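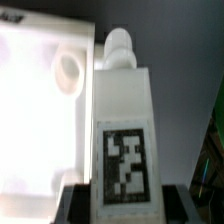

Page 1 of 2

Home Ask Browse Topics Unanswered Log in

Is a magnetic limescale gadget worth 187 pounds, or have I been had?

hardwaterblues
June 17, 2018

We moved to Darier last August and the water is like liquid chalk. The kettle furs up in a fortnight, the shower screen never looks clean and the hot tap in the bathroom has a crust on it that I can only shift with a butter knife. So I was an easy target when a bloke from a firm called Alva came to the door selling something called a Sivis. It clips round the rising main under the sink. No plumbing, no salt, no power. He said magnets change the shape of the limescale so it can't stick to anything and just washes away down the plughole.

He did a test at the kitchen worktop with two glasses. He put drops in one filled from our tap and it went cloudy, and drops in one he'd brought with him in a bottle and it stayed clear. I'm not daft, I did ask what was in the bottle, and he said "treated water". Treated by what, he didn't say.

The leaflet says the average household saves £156 a year on heating, washing powder and replacing appliances. There's a little star next to that and no note at the bottom for the star to go with. It also says it has been "laboratory proven" and I can't find which laboratory.

It cost £187 and I paid, because he'd been there an hour and I wanted my tea. There's a 30 day return if I'm not satisfied, and I'm on day nine. The kettle looks the same to me. My other half reckons the shower screen is easier to wipe. I reckon that's because he has started wiping it.

Has anyone had one of these for a proper length of time? Does it do anything at all? And is there a way to test it myself before the 30 days are up that doesn't need a chemistry set? I rang the water company, Prosavley, and they told me our hardness is 257 milligrams per litre, which the girl on the phone said was "fairly up there", but she wouldn't be drawn on gadgets.

Share · 14 comments

kettle_and_fuse

Send it back. I'll give you the long version, but that's the short one.

Start with what he did in your kitchen. Drops that cloud up in hard water are an ordinary demonstration. Depending on the kit it might be a soap solution or something else that reacts with calcium, and it works perfectly well for showing that tap water in a hard area is hard. You knew that already. The clear glass only tells you that his bottle had very little calcium in it. It could have been from a proper softener, or distilled, or bottled water from a soft area. What it can't have been is water from a magnet device, if the magnet works the way he says, and this is the bit I'd have liked to put to him. His own claim is that the magnet leaves the calcium in the water and alters how it behaves. So the calcium should still be there, and the drops should still go cloudy. Either his test is no use for showing what a Sivis does, or his explanation of the Sivis is wrong. He can have whichever he prefers.

On the saving, £156 a year starting from what? Heating costs for a flat with one person and a combi boiler are nothing like those for a family of five with a hot water tank. Scale does cost you money, I'm not disputing that. It coats heating elements and it makes you use more soap. But to save you the whole cost of it the thing would have to stop all of it, and even the people who sell these tend to say "reduce" when they put it in writing. Have a look at your leaflet and see if it ever says "stop" or "prevent". I'd bet a packet of biscuits that it doesn't.

Is there any science in it? A bit, and it's muddled. People have been testing magnets on hard water for decades and the results are all over the place. Some found a small effect under particular conditions, usually with water going round and round past the magnet in a loop. Others found nothing. A house isn't a loop. Your water goes past once and then sits in a pipe until you want a bath. I wouldn't swear on my life that no magnet has ever done anything, but I wouldn't pay £187 to find out either.

A test you can do yourself: you need a fair comparison, and for that you need water that hasn't been past the magnet. If it's only clipped on, take it off, run the tap for a few minutes and fill some big clean bottles. Put it back, leave it a couple of days, run the tap again and fill some more. Get two cheap pans that are the same, boil one lot of water in each, let them dry out and repeat until the bottles are empty. Have someone else label the bottles A and B and not tell you which is which until you've decided which pan is worse. That last part sounds fussy but your shower screen story shows why it matters. You've both been looking for a difference since the day it went on.

Be fair to the seller about it, mind. He'll say the effect wears off if the water stands, so don't leave the second lot hanging about for a week. (If it does wear off, ask yourself what happens in your hot water tank overnight.)

Don't run it right up to day 30. Check whether the 30 days means they must have it in their hands or you must have told them, and whether they want the original packaging. And you might have separate cancellation rights with something sold at the door, on top of whatever the firm offers. I'm not a lawyer, so ring a consumer advice line and have the paperwork in front of you when you do. Put it in writing to Alva whatever they tell you on the phone.

If you want the scale gone, a salt softener takes the calcium out. It costs more, it needs plumbing in, you have to keep buying salt, and you'd normally keep one unsoftened tap for drinking. I have one and I grumble about the salt every time. If you don't want that, citric acid from the supermarket in the kettle, and a squeegee in the shower. Your other half has already found the cheap cure for shower screens.

Share · 41 people found this useful

softly_softly

Have to disagree with the above. We've had a magnet one on for three years, not a Sivis, another make, and we've had NO trouble with the washing machine in that time. Before that we had one pack up after five years. It's easy to sneer at things but sometimes you have to go by experience. Also it's good for the plants. Give it longer than nine days, the old scale has to work its way out of the pipes first.

Share · 3 people found this useful

kettle_and_fuse

Three years without trouble against one that lasted five isn't much to go on. Come back in two years and you'll have drawn level. And "give it longer" is very handy advice for a firm with a 30 day return.

Share · 22 people found this useful

tapwasher_2

I fit kitchens, so I see a lot of these under sinks, usually when I'm taking the sink out. I can't tell you they don't work. What I can tell you is that I've taken out plenty of pipe and I couldn't pick the ones with a magnet from the ones without by looking inside. Hot side is always the worst, magnet or no magnet. I've also found them fitted on the waste pipe, twice, with owners who were very happy with them.

One thing not mentioned yet. Turn your hot water down a bit if it's set very high, because scale forms faster the hotter it gets. Don't go mad though, if you've a stored cylinder it has to stay hot enough to keep bacteria down, so check the instructions or ask whoever services the boiler. Costs nothing. And if the bathroom tap is crusting, look at the washer. A tap that drips will crust up in any hard water area, and a new washer is pennies. Stop using the butter knife, you'll have the chrome off. Rag soaked in white vinegar, tied round for half an hour, rinse well, and not on anything with a gold finish.

Share · 17 people found this useful

hardwaterblues

Thanks all. Leaflet says "helps reduce", so I owe you no biscuits. It is the bathroom tap that drips. I've got the pans out and my other half is doing the labels, and I've emailed Alva to ask which laboratory and what the star means. They've replied to say my message is important to them.

Share · 6 comments

Next page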